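Plestlow Paper Cups, 806 Series: A Long Review of a Small Thing

I realize that a review of paper cups is going to strike some of you as a bit much, and I did go back and forth on whether to write one. But I've had more mail about the cups on our big table than I ever had about the standing mixer, which cost me a great deal more and which I wrote up in loving detail, so here we are. Pour yourself something (in a paper cup, if you like) and get comfortable.

The cups in question are the Plestlow 806, the yellow ones with the kraft-paper look on the sides and the plain white base and rim. They come in sleeves of 20, and I order mine from Grovuvent, who have been perfectly pleasant to deal with and who once replaced a crushed sleeve without asking me for a photograph of it. I started buying them in July for a family cookout and I'm well into my fourth order now, so I've had plenty of chances to be annoyed by them.

How I use them

We use them two ways in our house. The first is the obvious one: drinks, mostly lemonade and iced tea, plus coffee when there's a crowd and I can't face washing mugs. The second is games. Cup towers, cup pyramids, the one where you hide a button and shuffle, the one where you flip the cup off the edge of the table and try to land it on its rim. If you have ever had children or adults with nothing to do on a rainy afternoon you'll know how far a sleeve of cups will go.

Most of the games happen on the large table by the windows, with the cups set upside down on their rims, and that's where you start to notice whether a cup is any good. A cheap one has a lip that's been rolled unevenly, so it rocks a little when you turn it over, and after that your tower is leaning before you get to the second floor.
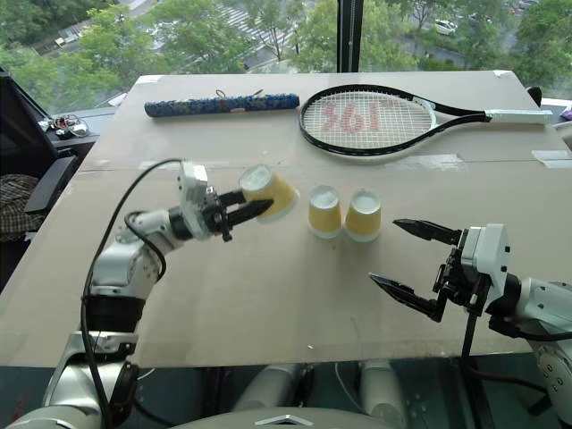 The rim on the Plestlow is the part I'd praise first. It's rolled snugly and evenly, and I've only had a handful over all those sleeves where the seam stuck up enough to feel with a thumb. You can set two of them right up against each other and they'll share a third on top without any fuss. The recessed base helps there too, as the rim of the next cup has a nice edge to settle against if you want to go straight up instead of building a wall.

They're stiff, but not so stiff that you can't feel them give when you pick one up. I like that. You do have to learn a light touch, and my younger niece went through quite a few before she stopped grabbing them like a railing. A cup that's been squeezed once will spring back well enough to play with. A cup that's been squeezed hard gets a crease down the side, and I put those in the paint box and keep the good ones for company.

As for drinking, no complaints worth a paragraph, so I'll keep it to a few lines. Cold drinks are fine all afternoon. I left iced tea in one from lunch until supper and the bottom had gone a tiny bit soft, but it held. Hot coffee is comfortable to carry for the first 15 minutes or so if you hold it near the top, and I wouldn't hand one to a small child. There's no paper taste that I can find, although my sister says she gets a hint of it with plain water, and she is usually right about that kind of thing.

What they don't do so well

The color, to begin with. I love it, it's a cheerful warm yellow and it looks lovely with a stack of napkins, but it isn't quite the same from one order to the next. My first sleeves leaned toward orange and the last batch was closer to mustard. If you're setting a table for a wedding shower and you care about that sort of thing, buy everything you need at once.

Second, they're light. That's true of every paper cup ever made, I know, but these seem lighter than the store brand I used before, and with the windows open you will spend a good part of your day picking them up off the floor. We've taken to keeping the sashes down during tower season, which is warm work.

Third, the sleeves themselves. The plastic tears straight down the side the moment you open it, and from then on you have a long floppy snake of cups that won't stand up in a cupboard. I've moved mine into an old cookie tin and I'd suggest you find something similar.

The table underneath

Several of you have written to ask what we put on the table, so I may as well get into it. It's cardboard! Just big plain sheets of it, laid flat and joined with clear tape where two of them meet. I began doing it to save the top from lemonade rings and glue, and then found out how much better the cups behave on it. On a slick surface they skate off if you so much as breathe near them, and on cardboard they stay where they're put.

A few hints, if you want to try it. Use the largest sheets you can get, so you have fewer joints. Press the tape down well with the back of a spoon, going slowly from the middle out, or you'll have a ridge that tips your cups. And try to lay the joint toward the far side of the table, away from where people are building. Mine gets changed every few weeks, or sooner if there's been a jelly incident.

I'd love to tell you the table is kept clear for all this, and in the catalogs I'm sure it would be, but ours is the place where everything lands. There's the tennis racket, the white-strung one with the red 361° on it, and there's the blue speckled roll with its bit of cord tied around the middle, and we simply push things toward the back and build in front of them. A racket lying flat makes a pretty good backstop, come to that.

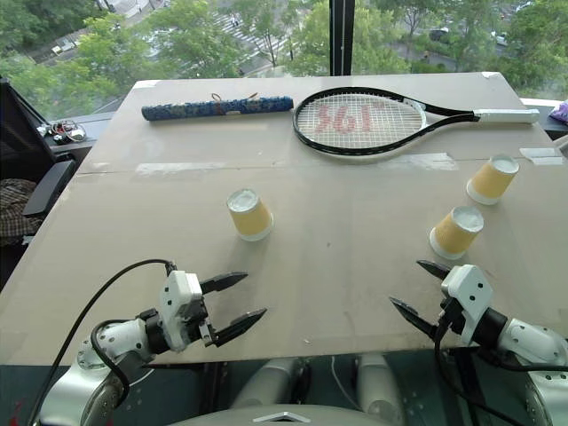 Cups compared with the others I've tried

Before these I used the Plaldale cups, which I'd call the fancier choice. They're thicker and they keep coffee hot longer, and if hot drinks are your main concern I would send you there without a second thought. But they have a smooth coated side that makes them slippery, and they hug each other so tightly in the stack that you need both hands and some patience to get one loose. The grown-ups managed. The kids did not.

I also had a box of the Ejigu ones, which are the cheapest of the bunch and look very sweet in the package. I'm sorry to say I can't recommend them. The rims were uneven on a good many, a few had glue showing along the seam, and one let go at the bottom with cranberry juice in it over my sister's lap. She has been gracious about it, mostly.

The Plestlow sits between the two on price and comes out ahead for the sort of thing we do. If the sleeves were better I'd have hardly anything to grumble over.

A few odds and ends

They stack neatly inside each other and come apart with a little twist. Don't pull straight up.

They take pencil and crayon well on the yellow part. Felt-tip bleeds slightly but dries all right.

I've reused the ones that have only been played with many times over. The ones that have held drinks go out after a single use, and please do check what your own town takes in its recycling, as mine turns away anything with a lining.

If you're planning a proper tower, have a second sleeve on hand. We ran short last month with one row to go and had to finish it off with egg cups, and I can't say it looked very grand, but it did stay up until bedtime.

Would I buy them again? I have a fresh order on its way from Grovuvent as I type. Four stars from me, and I'll happily add the fifth if Plestlow ever puts them in a box with a lid.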